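The January Window, As Seen From The Cheap End

I've supported Nerska Athletic since I was six, so I know what January 2023 is going to be like before it's properly begun. My phone never leaves my hand, my tea goes cold, and I start having strong opinions about left-backs I've never seen play.

This year it's a striker we need. Selina Baumgartner got most of our goals before she did her knee in December, and without her we've looked a bit toothless (that's me being kind).

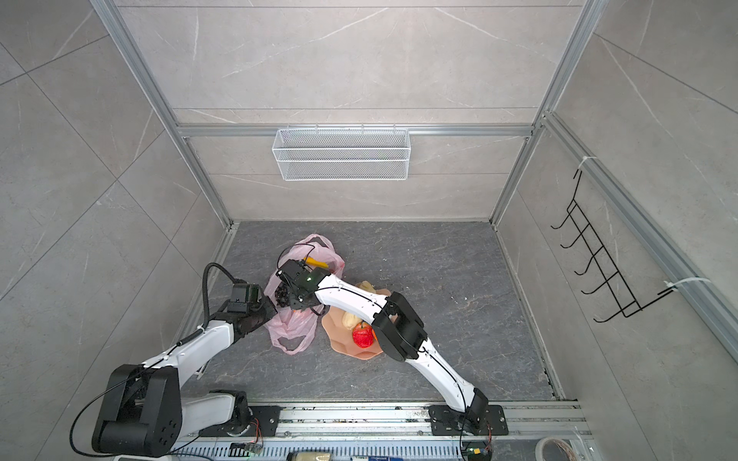 The name on everyone's lips is Ursina Sutter, who's been banging them in for Moltville all season. She's quick, she's horrible to mark, and she scored twice against us in the autumn, which I still haven't forgiven. Moltville don't want to sell, naturally, but her contract's up in the summer and they could do with the money for their new stand.

I rang Bogdan Lazăr, our old scout, to ask what he made of it. "You'd be buying 17 goals," he told me, "but you'd be buying them from a team that crosses the ball every two minutes." Fair point! We hardly cross it at all.

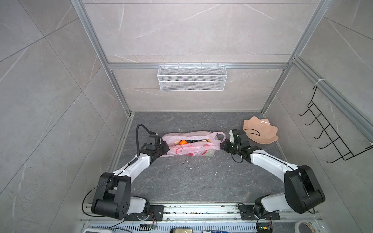 Could Sutter play for Nerska straight away if she signed this month?
Once the league has cleared her registration she could, and that normally takes a day or two.

Then there's the matter of who makes room. Liesl Leitner has worked her socks off up front on her own, and I'd hate to see her shunted out to the wing again. She's made 78 appearances for us and never once hid in a bad game. I'd play the pair of them together and worry about the midfield later, but then I'm not the manager, and there are good reasons for that.
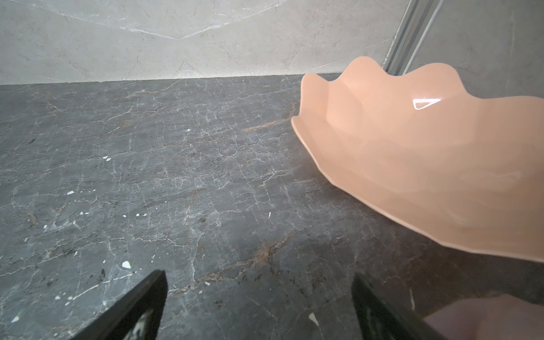
Grey stone with fine white veins.

What I do know is that the fans would turn out for it. We had 253 at the last home match, in sideways rain, and half of them were singing Sutter's name by the end. Imagine what it'd be like if she was on our side. 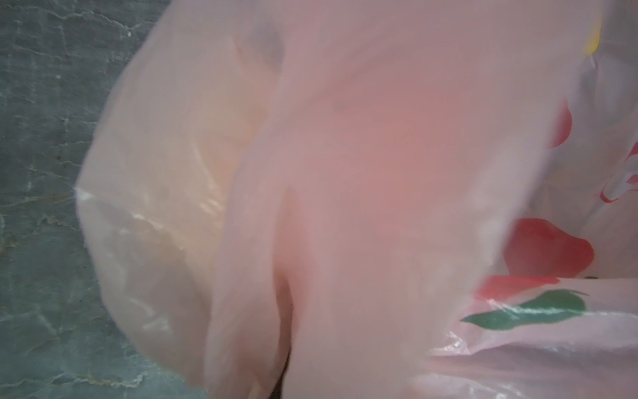 My brother reckons we'll end up with a loan from Hesell on the last night, same as last year, and he may well be right. I'll be up until midnight refreshing the club page either way.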